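Household and Shop-Floor Chores: What the Machines Can Do So Far

Frequently asked questions, Millura test bench
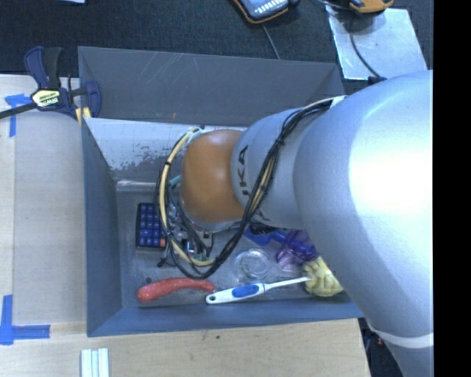 Page last changed: 10/1/26

Which chores does this page cover?

Picking, sorting, putting away and light handling. These come up in kitchens, playrooms, repair shops and small warehouses. Lawn mowers and floor vacuums are left out. They are finished products with their own manuals, and we don't test them.

Can a robot arm clear a bin of mixed objects today?

Partly. With rigid, opaque objects that do not touch each other, an industrial arm will clear a bin without help in most runs. With the kind of mix shown at the top of the page, results drop. A clear round dish, a keypad with blue keys and a white brush-like tool with a slender neck each need a different approach, and the arm has to pick one before it moves.

Which objects fail most often?

Transparent ones. Depth sensors return holes or false surfaces on clear plastic and glass, so the planner aims at the floor of the bin or at nothing. Translucent colored plastic is somewhat better. Thin flat items against a wall come next, followed by anything with its weight at one end.

Why use an industrial arm for household objects?

Repeatability. The KUKA goes back to the same point every time, so a failed pick can be blamed on perception or on the gripping hardware. A cheaper arm adds its own error and the logs become hard to read. We do not suggest installing one at home.

What does "success" mean in your reports?

The object leaves the bin, stays held during the transfer, and is released inside the target area. An object that is lifted and dropped counts as a failure, even if it lands in the right place. Each test set is 100 attempts. We call a task "usable" at 70 successes or more, which is a low bar and is meant to be.

Is 70 out of 100 good enough for a shop floor?

No. At Plavberg, where we ran a parts-return station in January, the line lead wanted no more than 2 stops per shift. The station met that only after the soft and clear parts were sent to a person - the arm kept the rest.

Can it fold laundry, load a dishwasher or wipe a counter?

Folding: slowly, one garment type at a time. Dishwasher: plates and mugs yes, if the rack is in a known position; cutlery no. Wiping: yes on a flat, cleared surface. Clearing the surface first is the harder half of that job, and it is the same problem as the bin.

Does the bin itself matter?

Yes. Sloping walls let objects slide toward the middle, which helps, but they also limit the angles at which a gripper can enter. Worn metal gives uneven reflections, and these show up as noise in the depth data. The bin also has to be clamped. If it shifts, the calibration is void and the set must be repeated.

How are cables and hoses handled?

They are routed along the outside of the arm with slack at the joints. The planner treats the loop near the tool as part of the arm and adds a margin of 5 cm. This costs some reach in the corners. Internal routing would remove the problem, but we change tools too often for it to be practical.

Do you sell a system?

No. Millura tests and reports. The grasp planner is Drirevum, which we license, and the gripper fingers are machined by Živković. Questions about either product should go to the supplier.

When will a general household robot be ready?

We do not give dates. Single chores in fixed layouts are workable now. A machine that moves from one chore to the next in an ordinary kitchen is still failing too often for us to set a test threshold.

Who maintains this page?

Kastriot Krasniqi, test bench lead. Corrections are welcome - please include the report number and the table you are referring to.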